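Household Sorting, Unit 4: Mixed Packaging
Instructor: Tegan Whitelaw
Pleltville Adult Learning, October session

Set up before you start. Put your containers in a row on a clear stretch of tabletop, the blue bin at the left. Mixed items start in blue and get sorted from there.
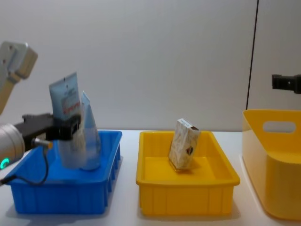 Read the printing on each item before you decide where it goes. Plastic and paper are kept apart in this unit. Tubes give people trouble, so set them aside until the end and check them against the Cartwright list (page 2 of your packet).

Bags and film
Do not put a bag inside another container to save space. Look through the plastic first. If there is an item in it, take it out and sort the two separately.

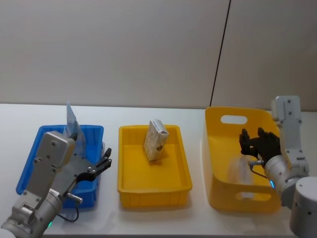

Fig. 2. Clear bag upright in the blue bin.

Boxes
Boxes stay upright until you have checked inside. Flatten them at the end of the exercise, all at one time. Small boxes with loose flaps can go in a corner of the tray.

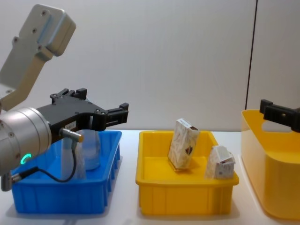
Fig. 3. Two boxes in the yellow tray, clear bottle in the blue bin.

Cartons
A drink carton is not sorted as plain cardboard. Many have a thin plastic lining. Pleltville takes them at the Amora Street drop-off only, so label yours "carton" on the worksheet.
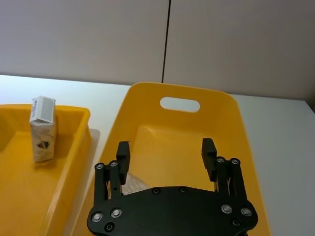 Fig. 4. Small white carton in the shallow tray, deeper yellow bin at right.

For next time: fill in both sides of the worksheet and read Kallen, chapter 4.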